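Checking an Infusion Pump Before You Hang the Drip

These steps are for the Valteck syringe pump, but most ward pumps work much the same way.

Plug it in first. Battery alone is fine for a transfer – not for a long infusion.

Label the syringe with drug, dose and time before it goes in the cradle. Prime the line by hand until fluid reaches the tip, with the patient end disconnected.

Enter the concentration, then the rate. Have a second nurse work out the rate on paper and compare. If the two don't match, start over.

Set the volume limit and the pressure alarm. We use the low setting for the first 20 minutes.

Connect, open the clamp, press start. Look at the site again after 3 minutes and chart the reading. Clamp the line before you ever lift the syringe out.

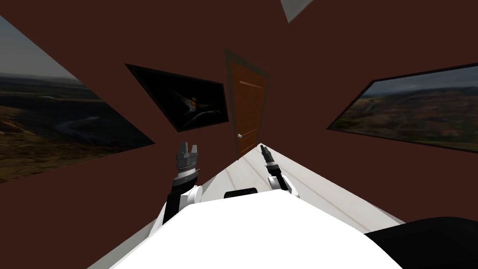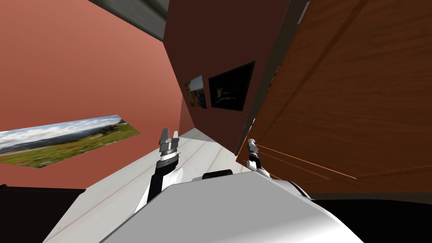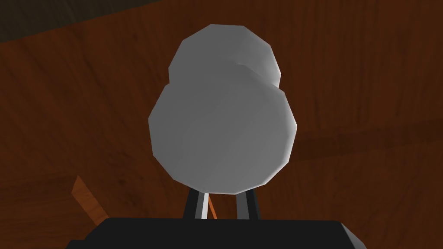 Door and framed pictures (first); white torso and arms (second); white two-sphere object (third). Computer renderings.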